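Weline opens Javavdale packaging recovery line and begins kerbside trial for mixed household containers

JAVAVDALE, July 22, 2026 – Weline today commenced commercial operation of its container sorting line at Javavdale, a facility designed to separate steel, aluminium and paperboard packaging from co-mingled household collections. The line replaces the manual sorting floor that has served the site since its first licence was issued, and will process material from kerbside bins in Javavdale and the neighbouring district of Ho.

The line has a rated throughput of 2640 kilograms per hour at a reference bulk density agreed with the equipment supplier, Truvberg. Acceptance testing was completed in February under three feed conditions: dry mixed containers, wet mixed containers, and a deliberately contaminated feed containing soft plastics and garden organics. The rated figure applies to the first two conditions. Throughput under the contaminated feed is limited by the pre-sort stage and will be reported separately once a full quarter of operating data is available.

Material enters by way of a metering drum, which evens out the burden depth before the first screen. Fibre products larger than the screen aperture, chiefly flattened cartons and cereal boxes, travel over the top and are conveyed to the baling hall. Smaller paperboard items fall through with the containers and are recovered downstream by an air classifier. Steel cans are lifted by an overband magnet. Aluminium is ejected by an eddy current separator positioned after the magnet, so that ferrous items do not reach the rotor.

"Small cartons have been the persistent loss on this site," said Fatima Adeyemi, operations manager at Weline. "A tea carton or a medicine carton behaves like a container on a screen and like paper in an air stream. On the old floor most of them went out with the residue. The classifier settings are the part of the commissioning program we spent longest on, and we expect to keep adjusting them through the first winter."

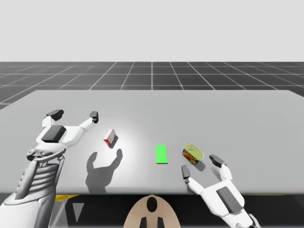

Residents will notice a small number of changes to the accepted materials list. Steel and aluminium cans should be emptied and may be rinsed, though labels need not be removed. Lids still attached to steel cans may be left attached and folded inward. Small paperboard boxes should be placed in the bin loose and need not be flattened if they are shorter than a hand's width on their longest side. Larger boxes should be flattened as before. Items should not be placed inside one another: a can pushed inside a carton is generally recovered as neither, and is a recognized source of contamination in the fibre bales.

Aerosol cans, gas cartridges and paint tins remain excluded from the kerbside service and should be taken to the drop-off bay at the Javavdale transfer station. Liquid paperboard – long-life milk and juice cartons – is also excluded for the duration of the trial. Weline is in discussion with a fibre reprocessor on an offtake specification for this material and will advise councils if the position changes.

The kerbside trial covers 4000 households, divided between Javavdale and Ho. Participating households will receive a revised bin sticker and a printed guide. Collection days and bin sizes are unchanged. The trial will run in parallel with the standard service, and loads from trial streets will be tipped to a dedicated bay so that composition audits can be carried out on an unblended sample. Audit categories follow those used in the previous regional waste survey, with an added category for paperboard under the screen aperture.

"The purpose of keeping the loads apart is to find out whether the instructions change what arrives," said Kalliopi Tomić, materials analyst at Weline. "We have a reasonable understanding of what the equipment does with a known feed. The composition of the feed is the larger uncertainty, and it varies by street and by season. The first audit will be treated as a baseline and no diversion figure will be drawn from it."

Recovered steel and aluminium will be baled on site and sold under existing contracts. Mixed paperboard will be baled to a moisture limit of 12 per cent, measured by probe at 4 points on each bale. Bales above the limit will be held under cover and retested before dispatch. Residue from the line will continue to be sent to landfill under the site's current disposal arrangement.

Noise attenuation on the classifier fan was upgraded during commissioning following measurements at the northern boundary. The fan is now housed in a lined enclosure with a silenced discharge. The line will operate on a single day shift, with maintenance scheduled outside operating hours. Truck movements on the access road are expected to remain within the limits set by the site's existing consent.

Truvberg will provide remote condition monitoring of the drive motors and the eddy current rotor for the duration of the warranty period. Spare screen panels, belts and magnet wear plates are held at Javavdale.

Councils, schools and building managers wishing to obtain copies of the printed guide may request them from the Weline office at Javavdale. Site tours will be available by appointment once the first audit has been completed. Closed footwear and long trousers are required for all visitors, and high-visibility vests will be supplied at the gatehouse.

About Weline
Weline operates transfer, sorting and baling facilities for household and light commercial recyclables. Its head office is at Javavdale.

Media enquiries: Weline communications office, Javavdale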